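Cleaning Out the Teal Backpack

September is when I go through the bags in our house. There are more of them than there should be. Most sit on the hooks by the back door and collect things all summer, and by the time school and work are back to normal I can't find the one I want or I find it full of sand.

This year I started with the teal backpack with the orange trim. It has been to the lake, to my sister's, and on the bus to Bornmont and back more times than I can remember. I bought it secondhand from Ailbhe Rafferty when she moved, and it has been a good bag. The zippers still run and the straps haven't gone flat, which was the problem with the one before it.

I used to clean out a bag by turning it upside down and shaking it. I don't do that anymore. Everything lands in a heap, the crumbs get into the papers, and something small always rolls under the stove. Laying the bag on its side on a table works better. The opening faces you, the weight of the stuff keeps it from sliding out all at once, and you can take things one at a time.

The order I go in is big things first, then whatever is flat against the back, then the small pockets. The big thing in this bag was the fuzzy beige one, right in the mouth of the main compartment. Nothing else was coming out until that did.
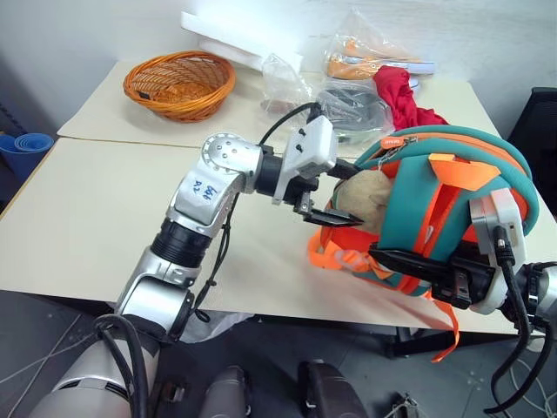 The backpack on its side, with the beige fuzzy one still filling the opening.

I keep a basket close by when I do this. The orange wicker one is a good size because it is shallow. With a deep basket you end up moving the mess from one container to another and then you have to dig through that too. In a shallow one you see what you have. When it fills up I stop, walk the things to where they belong, and come back.

From the main compartment I had a rain jacket, a library book (renewed, thankfully), a pencil case with no pencils in it, and a paper bag from the Kelico bakery that I threw out without opening. The flat things along the back were mostly paper. A bus schedule from last year, a birthday card I had meant to mail, and a sheet of directions to the Skarkum trailhead that Eusebio Toledo printed for us in the spring. I kept the directions. The last stretch is not marked well and my phone gets no signal past the bridge.

The small pockets took the longest. I found a house key I had already paid to replace, 44 cents, two hair ties and a tube of sunscreen that had leaked a little into the seam. The sunscreen is the only thing that gave me any trouble. It leaves a greasy patch, and plain water just moves it around. I put a drop of dish soap on an old toothbrush, worked it in, left it for a while, and wiped it with a damp cloth. I had to do it a second time before the patch came out.

For the rest of the inside I used the crevice tool on the vacuum, then went over the lining with the same cloth. If you can pull the lining partway out, do that, as the bottom corners are where the crumbs pack in. I don't put backpacks in the washing machine. I did it once with an older one and the coating on the inside came off in flakes for months.

The webbing straps I washed by hand in the sink with a little soap. They get dirtier than the rest of the bag because they hang down and drag on everything. After that I opened all the zippers and hung the bag over the shower rod overnight. It was dry by breakfast.

What goes back in is a short list. The rain jacket, a water bottle, a small first aid pouch, tissues, and one empty grocery bag folded flat. The fuzzy one goes back too, but last, on top, so it can come out without everything else coming with it. The pencil case went to the desk drawer, and the sunscreen now lives in a zip bag, which I should have done in June.

Start to finish it took most of an afternoon, and most of that was the sunscreen. I still have the gray duffel and the two canvas totes to go, and there is something heavy in the bottom of the duffel that I haven't looked at yet. I'm hoping it's the flashlight.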